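Fixing a gripper that keeps grabbing two bowls at once

If your arm picks up a plastic bowl and a second one comes along for the ride, welcome to my July. I had our bowl sorting job running nicely for 38 picks, and then it lifted two, got halfway to the drop spot and let one go on the tiles. Lovely noise! Everybody in the building came to look.

First things first: hit the stop, and keep your hands out until the drives are off. Paused doesn't count. Thaddäus Kälin drilled that into me years ago and he was right (I've still got a dent in a thumbnail from before I listened).

Next, open the gripper all the way and bring it down over the cloth with nothing between the fingers. I jog mine at 100 mm a minute, slow enough to make a cup of tea. 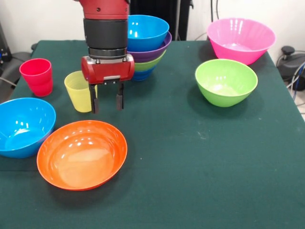 I blamed the finger pads, so I swapped them, and of course that did nothing. Don't copy me. Go to the log and look at the closing height on the bad pick instead. Mine said 205 when the taught value was 595, so the fingers were going far too low and catching the rim of the neighbour as well. Someone (me) had saved a test value over the real one on Sunday.

So here's what I'd do, in order:

Back up the job file before you touch anything.
Re-teach the closing height on a single bowl, well away from the others.
Lock the file so test values can't be saved over it.
Put the rest of the bowls back, nice and crowded, and run it at the slowest speed with a hand on the stop button.

Crowding matters. A well spaced layout will hide this fault all day, and it's the bowls with close neighbours that show it up.

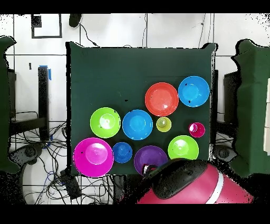

Gripper at the edge of the purple bowl, with the others bunched up nearby.

If it still grabs two after that, check the bolts on the gripper mount. I haven't had to yet, touch wood.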